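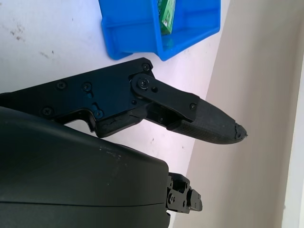
Leen Sleiman builds in a rented unit behind a tile shop, in a workshop she shares with a furniture restorer and two people who repair accordions. Her part of it is a white table against a wall, a set of shelves and a rolling cart. For the past two years most of her evenings have gone into a robot arm that picks small boxes out of a bin and puts them down somewhere else. She calls it Sarorau, after a word her niece made up.

I talked to her at the workshop over two evenings. Fenna Vermeulen, who writes most of the control software and lives an hour away, joined us for the second one.

Sleiman did not start with robots. She trained as a machinist and spent 11 years at a shop that made parts for packaging lines. She left in January, two winters back, with a small severance payment and a habit of taking things apart.

"I wanted to build something where I had to do every piece," she said. "At work I made one part of one thing. I never saw the line run. Somebody sent a drawing, I made the part, it went in a crate."

The arm itself she bought used. It came from Declercq, a dealer that clears out closed factories, and it cost her 950 dollars without a controller. She had budgeted less. The total for the project is now 1,665 dollars, and she keeps the figure on a sheet of paper inside the cart's top drawer, with every purchase listed down to the tape.

"People ask me what it costs and they want a low number," she said. "I tell them what's on the sheet. It doesn't count my time. If it counted my time I would throw the sheet away."

The gripper took longer than anything else. She is on the fourth version. The first used two straight jaws on a screw drive, and it was strong but slow. The second was faster and would not hold anything level. The third she describes only as "a mistake with bearings in it."

The current one uses flat black side plates with short linkages that swing the fingers in and out. Each linkage turns on a pivot screw with a wide round head and is fastened to its finger at the far end. The fingers taper, and they carry dark pads with a fine grid texture on the gripping side.

"The linkage is simple," Sleiman said. "I can take it off with one driver and have it on the table in a couple of minutes. That was the rule for version four. If I need three tools to get a finger off, I won't do it when I should, and then I'm running on a bad finger."

She is running on a bad finger now. The pad is chipped at the point, with ragged bits hanging on at the very end, and a second pad farther back, along the bottom edge of the plate, has cracked and started to crumble.

I asked what does the damage.

"The tip goes first. It's thin there, and it's the part that touches everything. It touches the box, it touches the bin, it touches the table if the height is off. When we were teaching it the table height it hit the table a lot."

She has tried three pad materials. The first was cut from a drawer liner and slipped on anything glossy. The second was a sheet rubber that held very well and came apart in a week. The present pads are made from a textured material she orders from a company called Flekholm, and she glues them on with contact cement, clamps them overnight and trims them with a razor blade in the morning.

"I clean both faces first with alcohol. I didn't do that for the first set, and they peeled. I also cut them too long and trim back. If you cut to size and glue, it creeps, and then you have a finger with a bald edge."

The next set will be shorter and blunter at the end. She had the drawing on her phone. The new tip is rounded, and the pad wraps over it and is held underneath by a small plate, so the glue is not doing all the work. She expects to lose some reach in corners.

"I'd rather lose the corner," she said. "Fenna would not."

Vermeulen, asked about this the next evening, agreed that she would not.

"The corner is where the boxes end up," she said. "You reach in, you bump one, it slides to the corner. If the finger is fat you can't get behind it. So then I have to write something that pushes the box back to the middle first, and that's another two weeks of my evenings."

The two met at an evening class in electronics. Vermeulen was there to learn to solder, and Sleiman was there because she had burned out a motor driver and wanted to understand how. They were put at the same bench.

"She asked me what I did and I said I wrote scheduling software for buses," Vermeulen said. "She said, can you make a motor go to a place and stop. I said probably. It took me until spring."

The software now does a good deal more than that. A small camera sits at the wrist and looks down past the fingers, so the view moves with the hand. Vermeulen wanted it there from the beginning. Sleiman had wanted it on a post beside the table, where it would be out of the way and the cable would not have to bend.

"We tried the post," Sleiman said. "It was fine until the arm got in front of it. Then you have a very good picture of an elbow."

Moving the camera to the wrist brought its own work. The cable broke twice inside its jacket, both times at the same bend, and each time the picture would come and go depending on how the hand was turned. Sleiman now runs the cable in a loose loop with a tie at each end and replaces it on a schedule. The gripper also takes up a large share of what the camera sees. The side plate cuts across the middle of the view and the rounded body fills a lower corner.

"I don't mind that," Vermeulen said. "I want to see the finger. If I can see the finger and the thing it's going to touch, in the same picture, I don't have to trust my measurements so much. What I do mind is glare."

The table is white, and under the workshop lights it can wash out. Sleiman painted it herself before there was any plan for a camera. They have talked about repainting it gray. In the meantime Vermeulen turns the exposure down, and then the dark parts of the gripper become one dark shape and she turns it back up again.

The bins are ordinary blue plastic ones with a flared rim. They chose blue because none of the boxes they started with were blue. The boxes are whatever is in the house. Green ones have been easy for the software to find, and brown cardboard has been hard against the wall, which is beige.

A box that lies flat is the simple case. A box that stands upright near the back of the bin is harder, and both of them brought it up without being asked. The fingers have to come down on either side without catching the rim, and there is little room behind the box for the far finger. If the near finger touches first, the box tips.

"Standing up is where we are now," Vermeulen said. "Flat, I'm happy with. I'd leave it running on flat and go make dinner."

"You wouldn't," Sleiman said.

"I'd go to the next room."

Their last long test was 126 picks, flat and standing mixed, with Sleiman refilling the bin by hand and Vermeulen writing down what went wrong. They did not want to give me the success rate. Vermeulen said they had changed two things halfway through, which made the number meaningless, and that she would run it again with nothing changed once the new fingers were on.

What they did take from the test was a list. The gripper closed too hard on thin card and creased it. The arm paused for a second above the bin on every pick for no reason either of them could find. One screw on the side plate backed out, and Sleiman found it on the floor afterward. She now puts thread locker on all of them and marks the heads with a paint pen when she has the time.

The pause has since been traced to a line Vermeulen wrote in the first month to make the arm wait while she got her hand out of the way. She has left it in.

Sharing the space has shaped the project in small ways. The restorer runs a sander in the afternoon, so the arm stays under a bedsheet until evening. The accordion repairers need quiet to tune, and on tuning nights Sleiman does bench work and leaves the power off. There is a line of yellow tape on the floor that marks how far the arm can swing, and a stop button on a cord that hangs from a hook where anyone can get to it. The restorer has pressed it once, to see if it worked.

Some parts come from the neighbors too. The cart was a discard. A strip of brass that Sleiman uses as a height gauge came out of a broken accordion, and she says it is flatter than the one she bought.

I asked whether they planned to sell any of it. A local company, Drastell, which packs samples for cosmetics stores, had come by to look at the gripper and asked for a price on two. Sleiman gave them one and has not heard back.

"I'd make them two," she said. "I wouldn't make them twenty. With two I can still go over and fix it when a pad comes off."

Vermeulen is less interested in that side. She would like to publish the drawings and the code together, with the purchase list, so that someone with a drill press and patience could copy it. The code needs cleaning up first. Parts of it have comments in Dutch, and one file is named after a sandwich.

They have given themselves a date for the new fingers, April 15, 2020. It is written on the wall calendar next to the sink, in the accordion repairers' column, where there was space. The plates are already cut. The pads have been ordered in a thicker grade, and Sleiman has a jig ready to hold them while the cement sets, made from two pieces of scrap oak and a bicycle clamp.

On the second evening, before I left, she was looking for the right driver to take off the old finger. Vermeulen had it in her coat pocket.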